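News > Visits and Exchanges > Report on the Visit to the Fahy Textile Conservation Center

May 22, 2021
By Kathleen Madigan

This site uses cookies to remember your reading preferences. By continuing to browse, you accept our cookie notice.

A delegation from the Ruleck Regional Museums Service visited the Fahy Textile Conservation Center this spring at the invitation of its director, Dymphna Conneely. The visit was arranged to help member museums decide how to care for the flags, quilts, and work clothing in their collections, many of which have been in storage for a long time and have never been examined by a conservator. The following report is provided for members who were unable to attend.

The Center occupies the former dye house of the Firnance mill. The mill closed in stages, and the dye house was the last part of it in use. The building was chosen for its north light and for its ground floor, which slopes gently to a central drain and could be adapted for wet cleaning with few changes. Members with buildings of a similar age will wish to note that the roof was the largest single expense of the conversion, and that the work on it delayed the opening by 15 months.

The delegation was received in the former counting room, where Ms. Conneely gave a short history of the collection. It consists of 1,133 catalogued items, most of them received from the mill and from families in the town. The strongest part of the collection is printed cotton. The pattern books, of which 48 survive, record the printed designs together with the dye recipes used for each. Several of the recipes are written in a private shorthand that has been read only in part. Staff have asked that any museum holding letters or account books from the mill's color mixers make contact with them.

From the counting room the delegation proceeded to the wet cleaning area. Staff explained that washing is undertaken only after every color in a textile has been tested, and that a large share of the items brought in for washing are returned without it. Surface cleaning with a low-suction vacuum and a fine screen is the more common treatment. Members asked whether the same method could be used safely by trained museum staff on site. The answer was that it could, for sound cotton and wool, but that silk and anything with painted decoration should be left alone until it has been seen by a conservator.

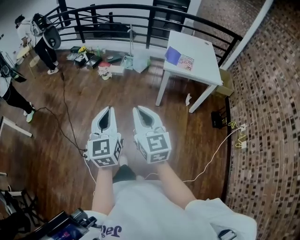 Storage was the subject of the longest discussion of the day. The Center keeps flat textiles in shallow drawers where the size allows, and rolls larger pieces on wide tubes covered with a barrier layer and washed muslin. Quilts are rolled with the decorated side out, so that any creases form in the backing. Costumes are boxed, with padding in the sleeves and at the waist. Ms. Conneely observed that most of the damage seen by her staff comes from folding, and that a museum with no budget at all can still make an improvement by refolding its quilts along new lines once a year.

The delegation was shown the Zisasby banner, a painted silk procession banner now in its third year of treatment. The paint layer has stiffened and the silk around it has split along the edges of the lettering. An earlier repair, carried out with household glue and a cotton patch, has been removed from one corner and left in place elsewhere until a safe method of releasing it can be agreed upon. The banner is to be displayed at a slope in a closed case upon its return, and the Zisasby Historical Society has accepted that it will not be carried again.

Pest control was covered more briefly. The Center quarantines all incoming items and freezes those made of wool, fur, or feathers. Sticky traps are placed at floor level near doors and windows and are checked monthly. The delegation was advised to keep the written record of each trap with its position in the building, as a change in one room is often the first sign of a problem in the rooms beside it. Webbing clothes moth was named as the main concern in this region, with carpet beetle second.

A number of practical matters were raised by members before departure. The Center will accept items for assessment from member museums at a reduced fee, and each museum may submit up to 3 items in the current round. Items should be brought in person, laid flat or rolled, and should not be sent by mail. Written estimates are issued after examination, and no treatment is begun without a signed agreement. Museums that lack an accession number for an item should assign one before it is brought in.

Parking at the dye house is limited, and larger vehicles should use the lot behind the Firnance mill gate. The upper floor, including the pattern book room, is reached by stairs only. Members who need step-free access may arrange to have selected books brought down to the counting room.

The Service thanks Ms. Conneely and her staff for their time and for the loan of their sample storage boxes, which are held at the Ruleck office and may be borrowed by members until the end of July. Requests should be made in writing to the collections desk.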